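Lutlow Play Market – the greengrocer's corner

Saturday, March 21, 2020

The play market at Lutlow takes up one long room on the ground floor, with the greengrocer's corner nearest the door. It is set up as a small shop. Visitors take a basket, choose what they want from the crates and carry it over to the till by the window.

All the food is artificial and there are over 70 pieces in the full set. Most of it came from Olitz, with a second order from Dundeo to fill the gaps. The Dundeo pieces are a little heavier and have held their colour better. Everything is kept to life size where possible, so a pumpkin takes two hands if yours are small.

The gallery follows the corner as it is laid out this month. The bread counter and the fish slab have pages of their own.

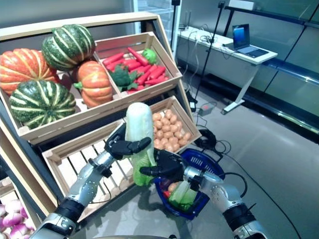
Photo: Lutlow Play Market / Ye

Napa cabbage over the lower crate, with the blue shopping basket next to it. A cabbage, a potato and a small red vegetable are in the basket.

Ribbed squashes on the upper left of the stand, two of them orange pumpkins and two striped. The dark green one with pale yellow stripes sits at the back.

Carrots in the upper crate, with a head of broccoli in among them. The carrots go in lying the same way – they slide about less on the slope.

Potatoes in the lower crate, heaped at the right-hand end. The slatted floor shows through on the left.

White and purple turnips, on a lower level at the left.

The stand is wooden and tiered, and the crates are light, unfinished wood, screwed at the corners. They are set at an angle so that the contents can be seen from the front. It is listed in our stock book as item 1004, and the crates should stay with it when the room is rearranged.

The greengrocer's corner takes 4 shoppers at a time. Please empty your basket back into the right crates before you leave – squashes on the upper level, potatoes below. Baskets stack beside the till.

Next in the gallery: the bread counter.
Back to all rooms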